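Sorting packet noodles and snack bags in a pantry – bins by brand, by flavor, or by date?
Asked in Kitchen & Pantry Storage
82 views this month

I have one deep pantry shelf, 700 mm wide, and a problem with soft packets. Cans and jars are fine. The trouble is instant noodles, chips, crackers in sleeves, and those little seasoning pouches. I buy noodles from two different stores and we end up with four or five kinds at a time. They slide over each other, the older ones end up in the back, and last December I threw out a stack that had been there long enough to smell like old oil.

I tried one big basket first. Everything went into it and nothing came out in order. Then I tried leaving the multipacks in their outer wrap, but my kids tear the end open and the rest falls out anyway. Chips are worse because the bags are mostly air and I don't want to crush them. 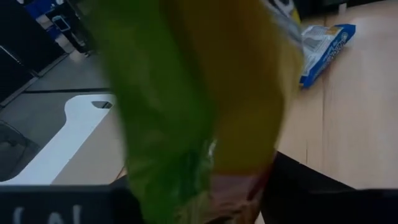
What I want is a setup where anyone in the house can put groceries away without asking me. I have been looking at the Nudano bins, the medium ones, and also at a set from Rolell with lids. My questions are:

Should I sort by brand, by flavor, or just by date?
Do lids help or get in the way?
Do snack bags belong in the same bins as noodles?

The shelf is at chest height for me and above eye level for the younger one, if that matters. I rent, so nothing screwed to the wall please.

3 answers

Answer 1 (marked as accepted by the asker)

Sort by kind first and by date inside each kind. If you sort by date alone you have to read every packet to find the one you want to eat, and people give up on that within a week.

This is how I do it for a household of five. Take everything off the shelf and put it on a table. Make piles by color of the packet. It sounds too simple, but most noodle companies use one color per flavor, so color does the work of reading, and a kid can do it. Then give each of your two biggest piles its own bin and leave one bin for whatever is left over. Three bins across a 700 mm shelf will fit if they are narrow ones. Measure at the rim and not at the base, since most bins flare out toward the top. I bought a set that fit perfectly at the bottom and could not get the third one in.

Stand the packets on edge like file folders. Flat stacks look neat on the first day, but you always pull from the top, so the bottom ones never move. On edge, new ones go in the back and you take from the front. Square packets stand well on their own once there are enough of them to hold each other up. Until then, put something behind them – I use a folded dish towel.

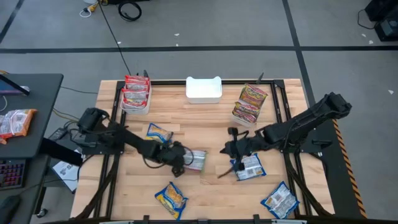

Do the whole sort in one go, with the bins already out, and fill them before anything goes back on the shelf. Line them up along the far side of the table and keep the near side for the packets you haven't placed yet. Bins with the red-and-white packets on the left, yellow-and-orange on the right, and an empty one in the middle is a good way to start, and then the loose blue ones have somewhere obvious to go. Anything with two main colors, like blue and yellow, goes wherever you have the most room. Don't spend time on it. What matters is that the same kind always goes in the same bin from then on.

On your other questions. No lids for noodles. A lid means two hands, and then it gets left on the counter. I would pay for a handle cutout before I paid for a lid, because on a high shelf you need to be able to hook the bin and pull it toward you. For the younger one, move the noodle bins down a shelf if you have any shelf lower than that.

Snack bags get their own container, a taller one with open space above it. Stand them up with the seam at the top. Don't put anything on them. Opened bags should be clipped and go in front, and if a bag is less than a quarter full we put what's left in a jar.

Write the month on each multipack with a marker when you bring it home. I write it on the end that faces up when the packet is on edge. The printed date is usually on the back in small type and you won't want to look for it.

Comment from the asker: Thank you, this is what I needed. I hadn't thought about the rim. I measured the Nudano ones in the store and three of them are too wide, so I'm going with narrower ones. The color thing works for everything except the chicken and the shrimp, which are nearly the same orange.

Reply: Put a strip of masking tape on the bin for those two and write the names on it.

Answer 2

I have the Rolell set and I took the lids off after a month. The bins themselves are fine. They do slide around on a painted shelf so get some of that rubbery liner and cut it to size. Callari sells it by the roll and one roll did my whole pantry with plenty left over.

I don't sort by flavor at all, I just have one for noodles and one for snacks. Works for two people. Probably wouldn't for a bigger family.

Answer 3

Just buy less. We had the same problem and the answer was to stop buying multipacks when there was already one open.

If you do want something for the shelf, Ortner makes a wire rack with dividers – no screws, it stands on its own feet. The thin seasoning pouches fall through the gaps though, so you would still need a small box for those. An old tea tin does it.

Comment on Answer 3: Are the dividers adjustable?

Reply: Two of them are. The end ones are fixed.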